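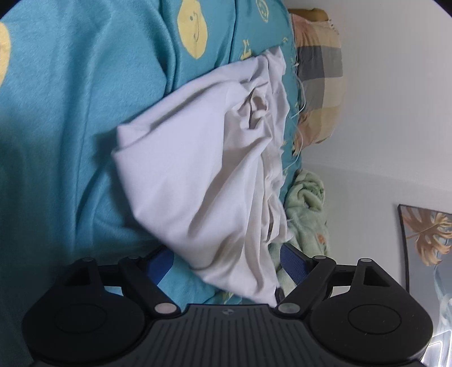 What is cotton, and where does it come from?

Cotton is a soft fiber that grows around the seeds of a plant. People pick the fiber, clean it, spin it into thread, and weave or knit the thread into cloth. Many of the sheets, shirts, towels, and socks in an ordinary home are made from it.

The cotton plant

Cotton grows in warm places with plenty of sunshine. Farmers plant the seeds in spring, when the soil is no longer cold. After several weeks the plant makes flower buds. Each flower opens for a short time and then falls away. A small green pod stays behind on the stem. The pod is called a boll (say it like "bowl").

Inside the boll, seeds are growing, and fine white hairs grow on the outside of each seed. When the boll is ripe, it dries and splits open, and the white hairs puff out. In nature, this fluff can help the seeds travel on wind or water.

A cotton plant needs a long season without frost. The display field at the Zisberg Textile Museum is planted with a kind that takes 140 days to go from seed to open bolls. The field is bare in January, and visitors at that time of year may look at dried plants indoors instead.

Cleaning the fiber

Freshly picked cotton is full of seeds. The fibers hold on to them tightly, and pulling them off by hand is slow work. A machine called a cotton gin does the job today. It draws the fibers through narrow gaps that are too small for the seeds to pass through.

The seeds are useful too. Some are saved for planting. Others are pressed to make cooking oil, and what remains can be fed to cattle. The clean fiber, which is called lint, is packed into large bales and sent to a mill.

Making thread

One cotton fiber is thin and easy to break. Many fibers twisted together are strong. This twisting is called spinning.

Before spinning, the fibers must be combed so that they lie in the same direction. This step is called carding. A carding machine has rollers covered with fine wire teeth. The cotton comes out as a thick, loose rope, which is then stretched thinner and twisted into thread, or yarn.

You can try this yourself. Take a cotton ball and gently pull a small piece away from it. Notice how easily it comes apart. Now pull out another piece, and this time roll and twist it between your fingers as you pull. The twisted piece should be harder to break.

Weaving and knitting

Woven cloth is made on a loom. One set of threads, the warp, is stretched tightly along the length of the loom. Another thread, the weft, travels over and under the warp from side to side. Bed sheets are usually woven. The oldest working loom at the museum was built in the village of Lò and has 200 warp threads. Children may use the small table looms in the Skesance Room, which is on the second floor.

Knitted cloth is made from loops. Each loop is pulled through another loop, and this allows the cloth to stretch. T-shirts and socks are usually knitted.

Why does cotton wrinkle?

Cotton fibers bend when cloth is folded, squeezed, or slept on. Water and warmth let the tiny parts inside each fiber shift a little. When the cloth dries and cools, they stay in their new places, and a crease is left. An iron uses heat, pressure, and often steam to press the fibers flat again. Ask an adult before using one.

Words to know

Boll: the pod that holds the seeds and fiber of the cotton plant.
Lint: cotton fiber after the seeds have been removed.
Carding: combing fibers so that they lie in the same direction.
Warp: the threads stretched along the length of a loom.
Weft: the thread that crosses the warp.

For school groups

The Zunovley program, "From Boll to Cloth," is offered to classes with children aged 6 and older. It lasts 3 hours, including a lunch break. Teachers are asked to book in advance through the education office. The next open day for families is Tue 9 December.

Contact the education office | © Zisberg Textile Museum | Back to top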